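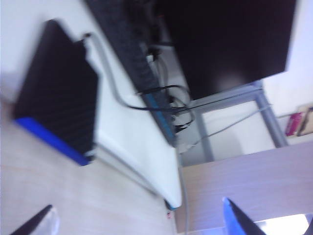 Câmera de punho borrando tudo: troco a câmera ou a garra?

Fórum > Robótica > Garras e efetuadores
4 respostas

areeba_siddiqui escreveu:
Oi, gente! Passei a semana comparando duas garras no mesmo braço, a Stulitz de dois dedos (a que tem a face interna azul) e a Riquelme, mais estreita. A tarefa é pegar conector e cabo em cima da bancada. Meu problema é o que a câmera do punho entrega quando o braço gira: olhem o quadro aí de cima, tirado no meio de um movimento. A borda do painel branco virou uma mancha, e o cabo cinza que sai do aparelho preto até dá pra seguir, mas quando chega no bolo de cabos pretos eu já não sei quem é quem.
Rodei 339 tentativas com a Stulitz. Parado, o detector acha o cabo quase sempre. Girando, esquece. Queria saber se compensa trocar pela câmera da Inach ou se é configuração minha mesmo.

pinca_torta escreveu:
Configuração, aposto meu café. Qual a exposição? Se deixou no automático, ele sobe o tempo e aí já era. Trava em 4 ms e aumenta o ganho. Vai ficar granulado, mas detector aguenta grão muito melhor do que aguenta borrão.
Outra coisa: esse dedo com a face azul me incomoda. O aparelho preto também tem uma faixa azul, e bem viva. Se você segmenta por cor em algum ponto do pipeline, vai ter confusão.

areeba_siddiqui escreveu:
Automático, sim (vergonha). Vou travar. Cor eu só uso pra achar a ponta do dedo, mas agora você me deixou com a pulga atrás da orelha, porque tive umas detecções de dedo no lugar errado que eu tinha jogado na conta da calibração...

marmelo_cnc escreveu:
Discordo do colega. Ganho alto com tela preta no fundo e parede branca do outro lado é receita pra ruído justo onde estão os cabos pretos. Eu usei a Inach desde setembro, obturador global, e a diferença em giro rápido é enorme. Não é barata, mas depois que coloquei parei de mexer em exposição.
E sobre a garra: pra cabo fino eu iria de Riquelme sem pensar. Dedo largo tapa metade do que você quer ver.

pinca_torta escreveu:
Obturador global resolve distorção de linha, não borrão de movimento! Se o tempo de exposição for o mesmo, borra igualzinho. Você deve ter mudado a iluminação junto e nem reparou.

marmelo_cnc escreveu:
Tá, mudei a luz, sim. Mas o sensor é mais sensível também, então consigo expor menos. Na prática dá no mesmo pra quem está usando.

uvedberg_lab escreveu:
Chegando agora. Ninguém perguntou a velocidade do punho? No Uvedberg eu limito o giro nos últimos 13 cm de aproximação e pronto, não troquei câmera nenhuma. Antes disso a imagem pode borrar à vontade, não uso pra decidir nada. Fica um pouco mais lento, paciência.

areeba_siddiqui escreveu:
Boa, isso eu consigo fazer hoje mesmo no controlador. Então o plano é travar a exposição em 4 ms, limitar o giro perto do alvo e repetir com as duas garras, 3 séries cada. A câmera fica pra depois, se o orçamento deixar. Posto os números aqui, e marmelo, se puder me passa o arquivo do suporte da Inach pra eu ver se cabe no meu flange!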